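Home | About Us | Courses | Equipment | Contact

About the Lavcombe School of Catering

The Lavcombe School of Catering offers short practical courses in counter service and small-appliance cooking. Instruction takes place at our Pearce Street rooms, where 192 students completed a certificate last year. Classes are kept small, and each student works at a table with the appliance assigned to that lesson.

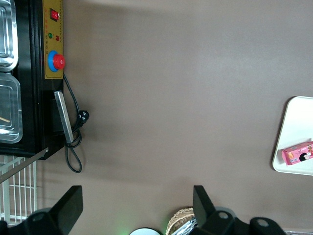

Students learn the controls before they cook. The first session covers the power switch, the indicator lights and the emergency stop -- the large red button -- together with the care of steel trays and wire racks. Cords are checked at the start of every class.

Evening courses meet on Wednesday and run for 2 months. Applications are accepted throughout the year at the front office.

Comments

porkus: Took the evening course in February. Good teachers, parking is terrible.

tronell411: Is there a weekend class?

bakes_at_home: My daughter starts next month and she can't wait!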